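Padico Drawer Insert Set
Owner's Guide, revised 28/03/2026

Section 7. Sorting and Loading

Read this section after the inserts have been assembled and test-fitted in the drawer (Section 6). If the inserts rock or stand higher than the drawer front, go back to Section 6 before loading anything.

The set has 3 trays with 18 compartments between them. Tray A is the shallow one and is meant for flat goods. Tray B is the middle tray with the Trelletti sliding dividers. Tray C is the deep tray and has no dividers, only the molded walls.

7.1 What you need

A clear table. A round kitchen table is fine.
A tablecloth or a large towel.
A dry cloth and a damp cloth.
The sheet of Hidik labels from the accessory bag.
A soft pencil.
A bag for trash.
A box or basket for things that belong in another room.

Note: The tablecloth keeps small packets from sliding and saves the table from scratches. A checked or striped cloth also gives you lines to sort along.

7.2 Emptying the old drawer

1. Take the drawer all the way out if your cabinet allows it. On cabinets with side catches, press both catches and lift the front slightly.

2. Set the drawer on a chair next to the table. Don't set it on the cloth, the runners may have grease on them.

3. Take things out by hand and lay them flat on the cloth. Do not tip the drawer over.

4. Spread everything so that no packet lies fully under another. Sachets and thin plastic packets slip under each other easily and then get missed.

5. Wipe the drawer with the damp cloth, then the dry one. Leave it open while you sort.

CAUTION: Check the back corners for loose blades, pins and broken glass before reaching in.

Note: If you keep drinks on the table while you work, put them at the far side, away from the paper goods. Mugs and glass tumblers that live on the table can stay where they are. A tumbler with a straw in it tips more easily than it looks, so don't reach across it.

7.3 First sort

Go through the items once, quickly, without opening anything.

1. Put empty wrappers, torn packets and loose paper slips in the trash bag. Look at each slip first. Some are instructions or receipts.

2. Put anything that belongs in another room in the box. Leave the box alone until the drawer is finished.

3. Make one group of flat, sealed goods: sachets, single-use gloves in their packets, wipes, adhesive bandages.

4. Make a second group of soft goods: pocket tissues, cotton pads, makeup sponges.

5. Make a third group of cleaning goods: kitchen sponges, cloths, scrubbers.

6. Whatever is left over makes the fourth group – cords, ties, clips, small clear plastic pieces, things you can't name yet.

Note: Clear plastic parts are hard to see on a pale cloth. Run your hand flat over the cloth once before you fold it up.

7.4 Second sort

Work through one group at a time.

Sachets and sealed packets

1. Turn each sachet over and find the printed name and the date. If the printing is in a language you don't read, use a translation app on your phone, or write what you know about it on a Hidik label in pencil and stick the label to the plain side.

2. Don't put a label over a barcode, a date, or a warning.

3. Put matching sachets together with the same side up.

4. Press lightly along the seams. Throw out any sachet that leaks or feels gritty at the edge.

5. Keep single-use gloves in their packet until needed. If the packet is open, fold the top over twice and close it with a clip.

CAUTION: Unmarked sachets should not go in the same compartment as anything you eat or drink. If you can't find out what a sachet holds, discard it.

Pocket tissues

1. Close the sticky flap on each pack. If the flap no longer holds, use that pack first and keep it out of the drawer.

2. Stand the packs on their long edge. A standard compartment in Tray B takes them this way with the divider moved to the third notch.

3. Put older packs at the front. The date is usually printed small, along one edge.

Makeup sponges

Makeup sponges come in odd shapes – teardrops, gourds, wedges – and none of them stack. Give them one compartment of their own in Tray C.

1. Squeeze each sponge and check it for tears, stains and hard spots.

2. Wash used sponges with mild soap and lukewarm water, squeeze them out in a towel, and let them air-dry for 18 hours.

3. Only load them when they are dry to the middle. A damp sponge will mark the tray.

4. Leave the compartment uncovered. Do not use the snap lid here.

Kitchen sponges

1. Keep new sponges only. A sponge already in use belongs at the sink.

2. Lay rectangular sponges flat, one on top of the other, in the long compartment of Tray C. If they are too long, stand them on end. Do not bend them to fit.

3. Keep kitchen sponges and makeup sponges in separate compartments, even when they are the same color. This mix-up is the one we get the most letters about.

Cords, ties and woven pieces

1. Wrap loose string around the piece it belongs to and tuck the end under.

2. Small braided or woven pads go flat in Tray A, on top of the sachets if there is room.

3. Cords without a matching item go in the compartment marked K at the rear left of Tray B. Go through this compartment in October, or whenever it stops closing.

7.5 Setting the dividers

Tray B has 7 Trelletti dividers. They lift out and can be put back in any notch.

1. Lay the items beside the tray in the order you want them before moving any divider.

2. Pinch the divider at both ends and pull straight up. If it sticks, slide a butter knife under one end and lift gently.

3. Line up the divider with the new notches and press down until both ends click.

4. Check that the divider is straight from front to back. One end sitting a notch off will bow the wall, and the tray will not go back in the drawer.

CAUTION: Do not pull on a divider with the tray loaded. The divider can come free all at once.

Note: Two dividers can be left out completely to make a wide compartment. With three or more out, the tray walls flex. Store unused dividers under Tray A.

7.6 Loading the trays

1. Load Tray C first, on the table. Heavy items go at the back.

2. Put Tray C in the drawer and slide the drawer in and out once. Nothing should catch.

3. Load Tray B and set it on the front rails.

4. Load Tray A last. Keep everything below the fill line on the inside wall.

5. Close the drawer slowly. If it stops before it is shut, open it and look for a packet standing up.

Item / Tray / Position
Sachets, sealed / A / left side, printed side up
Glove packets / A / right side, flat
Small woven pads / A / on top
Pocket tissues / B / front, on edge
Clips and ties / B / middle
Loose cords / B / rear left, K
Makeup sponges / C / front, uncovered
Kitchen sponges, new / C / long compartment

The table is a suggestion. Left-handed users may want Trays A and B the other way around, left to right.

Maximum load for the full set is 74 ounces, spread evenly. Sponges and tissues won't come near this. Batteries and coins will.

7.7 Labels

1. Wipe the front edge of each compartment and let it dry.

2. Write on the label before peeling it. Pencil can be erased later, pen cannot.

3. Press the label on from the middle outward.

4. To remove a label, warm it with a hair dryer on low and peel from a corner. Do not use nail polish remover on the trays.

The Kim replacement sheet also fits, but the labels are slightly longer and have to be trimmed for Tray A.

7.8 If something does not fit

The drawer closes but rattles. Fill the gap in Tray B with a folded cloth, or move the tissues next to the gap.

Packets slide to the back every time the drawer is opened. Turn the liner in Tray A so the ribbed side is up.

Sachets curl and lift. They are too wide for the compartment. Move them to the double compartment on the left.

Too many items for the set. Repeat the second sort before buying another tray. Duplicates are the usual cause – two opened packets of the same thing, or makeup sponges that have been replaced but not thrown out.

The divider clicks on one side only. Clean the notch with a dry toothbrush and try again.

7.9 Clearing the table

1. Pick up the trash bag and the box first.

2. Look over the cloth for sachets, slips and small plastic parts. Lift the mugs and tumblers and look under them as well.

3. Anything still on the cloth goes back to step 1 of 7.3.

4. Fold the cloth toward the middle and shake it out over the trash.

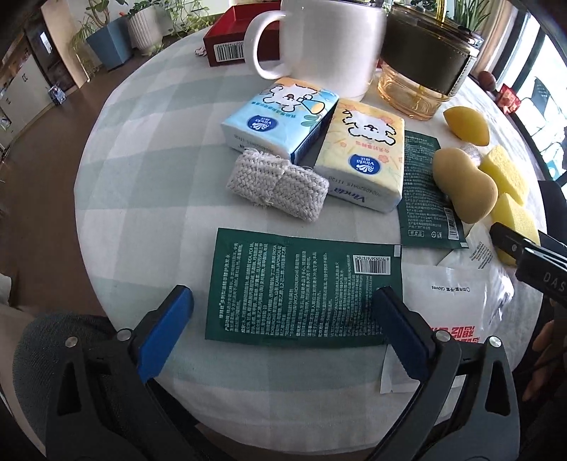
5. Wipe the table, and carry the box to the rooms where its contents belong. Care of the trays and rails is covered in Section 8.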